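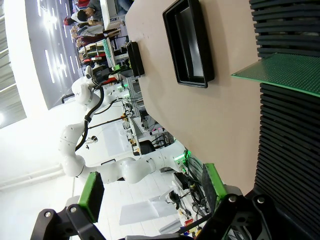 Vol. 2, p. 39

Parallel-jaw gripper trials

A parallel-jaw gripper trial is a test in which two or more two-fingered robot hands, or two or more sets of fingertips for the same hand, are put through the same handling job so that their results can be set side by side. Trials of this kind are common in workshops that handle trays, circuit boards and other flat goods. How much they prove is disputed.

Equipment

The usual set-up is an arm, a hand with two fingers that close toward each other, and a small camera at the wrist looking out past the fingertips. Fingers are often plain brackets held on with screws, which lets the tips be changed between runs. Soft pads are a common addition. Sellers of pads tend to credit them with every gain in grip, though a pad also changes the width of the finger, the opening left between the jaws and the point where the load sits. A trial that swaps a bare finger for a padded one has changed all of these at once, and few write-ups say so.

The colour of a pad tells the reader nothing about its softness or its grip. Green pads from one supplier and green pads from another may have little in common, and trial notes that list them only by colour are of small use to anyone else.

Test objects

Black trays and perforated circuit boards are favoured because they are cheap and stack well. They are also hard on cameras. A glossy tray floor throws back the ceiling lights, and the ribbed edges of a tall stack look much alike from one layer to the next. A board sticking out from between two trays gives the hand a clear straight edge to aim for, and critics regard this as a gift to the gripper. Boards pushed fully home are a harder job and turn up less often in published results.

The Kosham comparison

The best-known small trial in this field was run at the Kosham workshop under Isabelle Beaulieu. It compared three sets of fingertips on one arm, sold under the names Clindirby, Meng and Irkton. Each set was given 18 pulls at a board held in a stack of trays. The Irkton tips were declared the winner, and the result was soon being quoted in sales material as if it settled the matter.

It did not. Eighteen pulls is a short run, and a single slip moves the score by more than five per cent. The tips were tried in a fixed order, with Irkton last, by which time the operators had learned where to place the stack. The same person judged each pull and wrote down the score. The report also leaves out whether the finger screws were checked between sets, a serious gap when a loose bracket can look just like a poor pad.

Vasanthi Palaniappan, who later went through the log, found that the count of successful pulls included two in which the board came free and was then dropped. Beaulieu replied that the stated task was to remove the board and that holding it afterward was a separate question. Both readings fit the wording of the test plan. Palaniappan's point was that a buyer would assume otherwise.

Wrist cameras

Claims made for wrist cameras deserve the same care. A camera close to the fingers gives a good look at the last stretch of a reach, but the fingers themselves block part of the view, and the picture may be turned on its side when the wrist rolls. Bright windows are a further problem, even behind blinds. In a shared room the camera also takes in people, shelves, cables and other arms, and a controller trained there may be leaning on that background more than its makers realize. The simple check is to move the table and run the job again. Many trials skip it.

Reporting

There is no agreed form for writing up a trial. Palaniappan has argued for a short list: the finger and pad used, the order of the runs, the light in the room, who kept score, and what counted as a drop. Makers have been slow to take it up. Beaulieu's second report gave the first three items and left out the others.

See also: Fingertip wear; Stacking trays; Wrist-mounted cameras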